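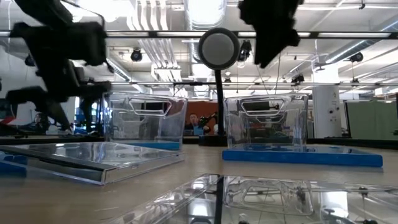

드릭베리(Drikberg) 공동장비동의 양팔 작업 셀 '실티다노(Siltidano)'가 10월부터 개정된 점검 절차에 따라 운영된다. 이번 개정은 작업대 배치의 복원, 집게 영점 확인, 배선 관리의 기준을 한 문서로 통합한 것이며, 셀을 예약하여 사용하는 모든 부서에 적용된다. 그동안 배치 기준은 부서마다 달리 관리되어 왔고, 교대 후 용기의 위치가 어긋나 프로그램을 다시 맞추는 사례가 적지 않았다. 개정 절차에서는 나란히 놓인 투명 용기 사이로 올라온 가는 검은색 기둥을 배치의 기준선으로 삼고, 좌우 용기의 위치를 이 기둥으로부터 측정하여 기록한다. 용기를 세척하거나 교체한 경우에도 같은 방식으로 다시 측정하여야 한다.

작업 시작 전 점검

사용자는 전원을 넣기 전에 작업대 상판의 이물질을 제거하고, 외곽 프로파일의 체결 상태를 손으로 확인한다. 체결부에 유격이 있으면 임의로 조이지 말고 장비운영팀에 알린다. 상판의 각도가 조금만 달라져도 저장된 좌표 전체를 다시 확인하여야 하기 때문이다. 전원 투입 후에는 양쪽 팔을 대기 자세로 보낸 다음 집게를 끝까지 열고 닫아 영점을 확인한다. 닫힘 위치가 기준값과 다를 때에는 해당 팔만 영점을 다시 잡고, 그 결과를 아투비스(Atuvis) 점검 기록에 입력한다.

손목 카메라의 시야 확인도 시작 전 점검에 포함된다. 집게 양 끝이 화면 안에 들어오고 그 사이로 대상물의 윗면이 보여야 한다. 투명한 용기는 조명 반사에 따라 테두리가 잘 잡히지 않는 경우가 있으므로, 조명의 높이와 각도를 먼저 조정하고 카메라 노출은 마지막에 변경한다. 렌즈는 지정된 천으로만 닦는다.
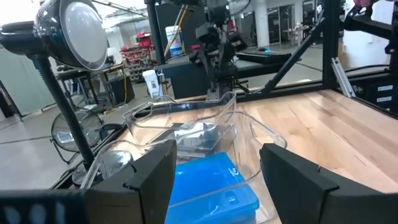
손목 카메라 시야. 집게 사이에 파란색 상자와 투명 용기가 보인다.

정기 정비

집게 손가락과 고정 나사는 2주마다 점검한다. 손가락 끝의 마모가 좌우 다르게 진행된 경우에는 한쪽만 교체하지 않고 한 쌍을 함께 교체한다. 관절부 볼트의 조임 확인은 누적 가동 200시간마다, 손목 구동부의 점검은 500시간마다 실시한다. 구동부 점검은 공급사인 청(Chung)의 정비 지침을 따르며, 사용 부서에서 덮개를 여는 것은 허용되지 않는다. 가동 시간은 제어 화면의 누적값을 기준으로 하고, 제어기를 교체한 때에는 이전 값을 합산하여 기재한다.

배선은 별도의 항목으로 신설되었다. 지난 분기에 접수된 정지 사례를 검토한 결과, 손목 부근의 커넥터가 느슨해져 신호가 끊긴 경우가 포함되어 있었다. 이에 따라 팔을 최대로 뻗은 자세와 가장 접은 자세에서 각각 케이블의 여유 길이를 확인하도록 하였다.

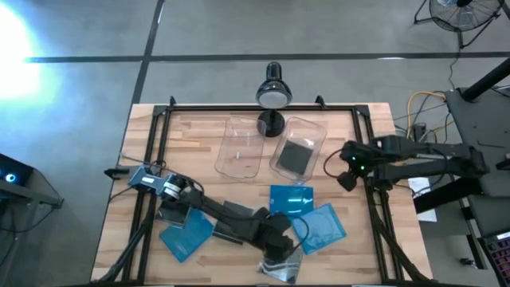
여유가 부족하면 고정 끈의 위치를 관절에서 먼 쪽으로 옮기고, 반대로 지나치게 늘어져 작업 대상에 닿을 우려가 있으면 팔 마디를 따라 다시 정리한다. 고정 끈은 손으로 풀 수 있는 재사용형을 사용한다. 바닥 케이블은 통행로를 가로지르지 않도록 하며, 부득이한 경우 덮개를 설치한다. 정리가 끝나면 저속으로 전체 동작을 한 차례 실행하고 당김이나 걸림이 없는지 확인한 뒤 정상 속도로 전환한다.

이상 발생 시에는 비상정지를 누르고 양쪽 팔의 움직임이 모두 멈춘 것을 확인한 다음 작업 영역에 접근한다. 한쪽 팔만 정지한 상태에서 용기나 케이스를 꺼내는 행위는 금지한다. 재가동은 2명이 함께 실시하고, 한 사람은 비상정지 버튼 옆에 위치한다. 집게가 물체를 문 채 정지한 경우에는 손으로 벌리지 말고 수동 모드에서 천천히 개방한다.

장비운영팀의 이케르 마린(Iker Marín) 담당은 "점검 기록은 간단하더라도 그날 입력해 주시기 바란다. 영점이 언제부터 달라졌는지 알 수 있으면 정비 시간이 크게 줄어든다"고 당부하였다. 개정 절차서는 셀 옆에 비치되며, 기존 절차서는 회수한다. 정기 정비로 셀 사용이 제한되는 시간은 토요일 오전으로 정하고, 예약 화면에 미리 표시한다. 절차에 관한 문의는 장비운영팀에서 접수한다.

소식지 > 공동장비동 > 장비 운영 안내
검색어를 입력하세요 검색
인쇄하기 | 이메일로 보내기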